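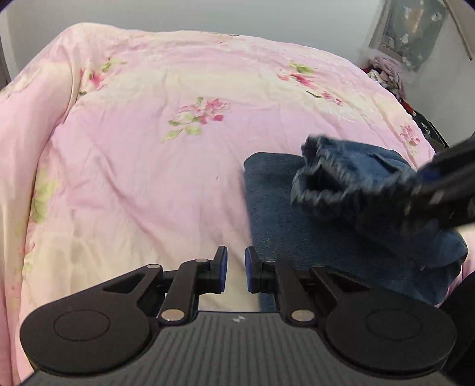

When does the summer bus to Skundorard start this year? The first one leaves Trikbridge on the last Saturday before the school holidays, and tickets can be bought on board as usual.

2019-05-31

Anyone who has spent a July afternoon waiting at the bottom of the hill in Trikbridge will be glad to hear that the seaside bus is coming back for another season, and that there will be a good deal more room on it than there was last year. The service, which carries the number 71 and has done for as long as most of us can remember, will run seven days a week through the summer instead of weekends only, with the last bus home leaving the harbour at Skundorard late enough for a proper fish supper.

The route was very nearly lost over the winter. The old operator gave it up after the autumn timetable, and for a few months it looked as though families without a car would have to go the long way round by train, with two changes and a chilly wait in between. Śliwiński Coaches, who already run the school buses on the Badov side, stepped in during the spring and have agreed to keep it going for this summer and the next.

A petition left on the counter at the library gathered 951 signatures before it was handed in at the beginning of May, and the firm says it read the comments people had written beside their names. Several of those asked for a stop outside the health centre, and they have got one. Others asked for somewhere to put pushchairs without having to fold them, and the newer of the two vehicles has a space for these behind the driver. The request for a bus before breakfast has not been granted - there simply weren't enough people wanting it - but the company has promised to look again next year.

Fares stay as they were, and children under five still travel free when they are with a grown-up. Dogs are welcome on the lower deck at the driver's discretion, so do give them a good shake on the sand before you climb back on.

There is one change that regular passengers should note. While the bridge at Badov is being repaired, the bus will use the top road, and the stop by the church has been moved 300 metres up the hill, next to the old water trough. There is a bench, though not much shade - so a hat would be sensible on a hot day.

Printed timetables are at the library, the post office and the harbour kiosk.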